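3. Everyday shoe care at the table

3.1 Where the work is done

When we first drew up the household survey for Trillarberg, shoe care was to have had a single question, tucked in between window cleaning and the airing of bedding. Anyone who has sat in a kitchen on a Sunday evening while the week's shoes are being got ready will understand why that plan did not last. People wanted to talk about their shoes, and they talked at length, usually with one in their lap, and the single question grew over the spring into a whole visit of its own. In the end we spoke with 30 households in the two neighbourhoods, Padel and Clinden, and it is those conversations that the present section draws upon.

The shoe that came up more than any other was the plain white low-top, bought for no sport in particular and worn to work, to the shops and to see relatives. It is a demanding thing to own. Its smooth upper shows every mark, its seams gather dust, and its flat white laces turn grey well before the rest of the shoe has had time to. Households who would happily leave a pair of brown walking shoes by the door for a month told us they wiped their white ones every few days, and several kept a particular cloth for the purpose which was not, under any circumstances, to be used on the worktop.
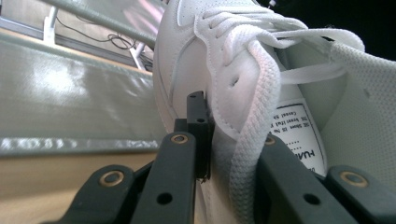 3.2 Turning the shoe over

Most of our hosts began with the sole, and we came to think of this as the most settled habit in the whole business. Uppers might be wiped first or last, laces might come out or stay in, but the sole was looked at before anything else, partly out of consideration for the table. In Padel, where the kitchen table is very often the only large flat surface in the home, a shoe was not put down upon it until somebody had turned it over and been satisfied. In Clinden people were rather more easy-going, and a sheet of newspaper was thought to answer well enough.

The pattern of the tread matters a good deal here. Closely spaced ridges hold fine grit, and a soft brush worked along the curve of the ridges was generally preferred to one worked across them. One retired bus driver used a wooden skewer, very patiently, groove by groove, and would not be hurried by us or by his supper.

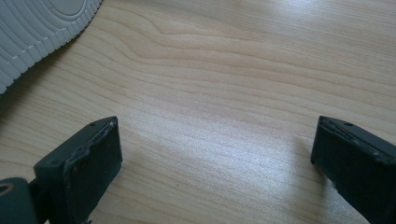

Figure 4. Curved ridges on the sole of a shoe, resting on a pale wood-grained surface.

The table itself had its own rules, which we had not thought to ask about and were glad to be told. Pale wood finishes were felt to go well with white shoes, as any stray crumb of dirt shows up at once and can be wiped away before it finds its way back onto the upper. Darker tables were covered with a towel.

3.3 Laces, tongue and lining

Laces divided our households more sharply than anything else we asked about. A little over half took them out altogether and washed them in a bowl or a small net bag. The others loosened them just enough to draw the tongue forward, cleaned around them, and pulled them tight again afterwards, and they tended to regard the first group as having too much time on their hands. Both methods have a great deal to be said for them. A lace that has been taken out can be properly washed, but it must then be threaded again, and flat laces in particular have to be coaxed to lie without twisting.

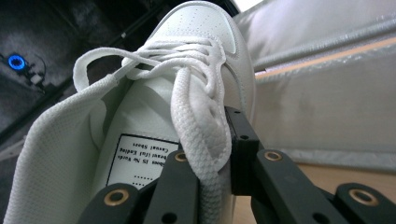 Notes on laces and linings contributed by Ravindran Salian, Annamalai Centre for Household Studies

My own visits were mostly made in the evenings, and I was struck by how much attention went to parts of the shoe that no passer-by would ever see. The mesh lining around the collar was dabbed with a barely damp cloth, and the tongue was eased well forward so that air could reach the padding. Several people took care not to rub the label on the tongue, although the lettering is of little use once the shoe has been bought. When I asked one lady in Clinden about this, she said that a shoe with its label still readable feels like a newer shoe, and I have found myself agreeing with her ever since.

3.4 Setting the pair down

With the cleaning done, there came a stage which we had at first taken for idleness and later learned to respect. The shoes were stood side by side, or one a little behind the other, and simply looked at for a while. A missed smudge on the midsole was far easier to find in this way, with the eye going from one shoe to its fellow, and so was a lace that had been pulled tighter on the left than on the right.

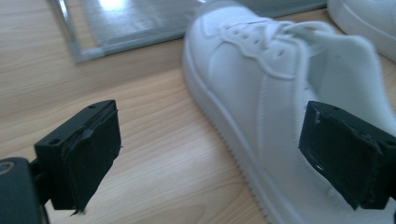 It was also the moment at which people decided whether a pair still had another season in it. Creasing across the toe was forgiven by nearly everyone, and yellowing of the sole by about half, but a collar lining that had worn through at the heel was usually the end of the matter, and the shoes went down in rank to gardening or to the bins.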